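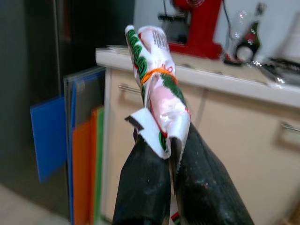
먹다 남은 봉지, 고무줄로 묶는 것과 전용 밀봉 클립 중에 뭐가 나을까?

일주일 안에 다 먹을 봉지라면 고무줄이면 되고, 한 달 넘게 둘 가루류나 냄새가 밴 커피라면 클립이 조금 낫다. 다만 그 '조금'에 클립 값을 낼 만한지는 따로 따져봐야 한다.

푸세오(Puseo) 밀봉 클립 세트를 산 건 10월이다. 큰 것, 중간 것, 작은 것이 섞여서 20개 들이. 상품 설명에는 '완벽 밀폐', '갓 뜯은 그대로'라고 쓰여 있었는데, 나는 이런 말을 보면 일단 의심부터 한다. 전에 산 마르코멜(Markomel) 진공 뚜껑도 갓 뜯은 그대로라더니 석 달 만에 고무 패킹이 늘어났다. 그래서 이번에는 클립만 쓰지 않고 평소 쓰던 고무줄을 옆에 놓고 같이 써봤다.

방법은 별것 없다. 같은 과자, 같은 부침가루, 같은 원두를 두 봉지씩 사서 하나는 클립, 하나는 돌돌 말아 고무줄. 같은 찬장 같은 칸에 넣고 15일을 뒀다. 저울도 습도계도 안 썼고 먹어보고 냄새 맡아본 게 전부니까 실험이라고 부를 생각은 없다.

과자부터. 감자칩은 닷새째까지 차이를 모르겠더라. 식구들한테 어느 쪽인지 안 알려주고 먹여봤는데 반은 틀렸다. 열흘쯤 지나니 클립 쪽이 약간 더 바삭한 것 같긴 했다. 그런데 감자칩을 열흘씩 두는 집이 얼마나 되나. 우리 집은 시험한다고 숨겨놔서 남은 거지 평소 같으면 이틀이다.

부침가루는 무승부. 둘 다 뭉친 데 없었고 가루가 새지도 않았다. 오히려 클립은 가루가 이빨 사이에 끼면 끝까지 안 닫힌다. 입구를 한 번 닦고 물려야 하는데, 반죽하던 손으로 그걸 매번 할 리가 없다. 고무줄은 말아서 감으면 그만이다. 손에 밀가루가 묻어 있으면 고무줄이 미끄러워서 두 번 감다가 한 번씩 튕겨 나가는 건 인정한다.

원두는 클립이 이겼다. 찬장 문을 열었을 때 나는 냄새부터 달랐고, 고무줄 쪽은 15일째에 내려보니 향이 꽤 빠져 있었다. 그래도 예전에 쓰던 슈베르트페거(Schwerdtfeger) 밀폐통에 넣었을 때보다는 클립 쪽도 못했다. 통을 하나 갖고 있는 사람이면 원두 때문에 클립을 살 이유는 없다.

이제 클립에서 마음에 안 드는 점. 첫째로 자리를 너무 먹는다. 말아서 고무줄로 묶은 봉지는 서랍에 눕혀도 되고 틈에 세워 꽂아도 되는데, 클립은 양쪽으로 막대가 튀어나와서 옆 봉지에 걸린다. 제일 큰 클립은 우리 집 양념 서랍에 대각선으로만 들어간다. 냉동실에서는 더하다. 만두 봉지를 꺼내면 클립에 걸린 떡 봉지가 같이 딸려 나온다.

둘째, 경첩. 20개 중 작은 것 하나가 벌써 하얗게 떴다. 아직 부러지진 않았는데 오래 갈 것 같지 않다. 냉동실에 넣었다 뺐다 한 놈이라 그런지도 모르겠다. 설명서에는 냉동 가능이라고만 적혀 있고 몇 도까지인지는 없다.

셋째, 두꺼운 봉지. 안쪽에 은박이 있는 봉지를 두 번 접어 물리면 작은 클립은 아예 안 닫힌다. 한 번만 접으면 닫히는데, 그럴 바엔 왜 쓰나 싶다.

고무줄이라고 완벽하다는 건 아니다. 가스레인지 옆 서랍에 넣어둔 건 여름 지나면 삭아서 끊어지고, 얇은 비닐은 세게 묶으면 주름진 데가 찢어진다. 봉지에 공기를 남기고 말면 묶은 자리 위로 다시 풀리려고 한다. 요령은 내용물을 아래로 탁탁 내리고, 바닥부터 손바닥으로 눌러 공기를 뺀 다음, 말고 나서 가운데를 두 번 감는 것. 끝 쪽을 감으면 금방 빠진다. 유통기한 찍힌 면이 바깥으로 오게 말면 나중에 풀어볼 일이 줄어든다.

쿠마르(Kumar) 같은 데서 나오는 철사 타이도 잠깐 써봤는데 한쪽 끝이 봉지를 뚫어서 그만뒀다.

그래서 누가 사야 하나. 커피나 말린 나물처럼 향을 지켜야 하는 게 많고 서랍이 넉넉한 집, 아니면 손가락 힘이 약해서 고무줄 감기가 불편한 사람. 그 외에는 채소 묶어 파는 고무줄을 모아두는 걸로 충분하다고 본다. 20개 세트에서 지금 실제로 쓰는 건 중간 크기 몇 개뿐이고 나머지는 상자째 찬장 위에 있다. 낱개로 팔면 중간 것만 다시 살 생각은 있는데, 낱개로는 안 판다.

점수를 매기라면 100점에 58점. 원두 덕에 50점은 넘겼다.

공유 80
댓글 5

Audrey-Anne Paquette
큰 클립 서랍에 안 들어가는 거 완전 공감해요ㅠㅠ 저는 그냥 빨래집게 씁니다.

Hauke Gerlach
식구들이 반은 틀렸다는 건 결국 찍은 거랑 같다는 말 아닌가요. 원두도 가려놓고 맡아보셨는지 궁금하네요.

글쓴이
원두는 제가 뭔지 알고 맡았습니다. 그 부분은 할 말이 없네요.

Yasir Mughal
저는 2년째 쓰는데 경첩 멀쩡합니다. 냉동실에는 안 넣었어요. 58점은 좀 짜다고 봅니다.

Jörg Heitmann
고무줄 삭는 건 봉지에 담아서 냉장고 문 쪽에 두면 훨씬 오래가요. 저는 그렇게 모아놓고 씁니다.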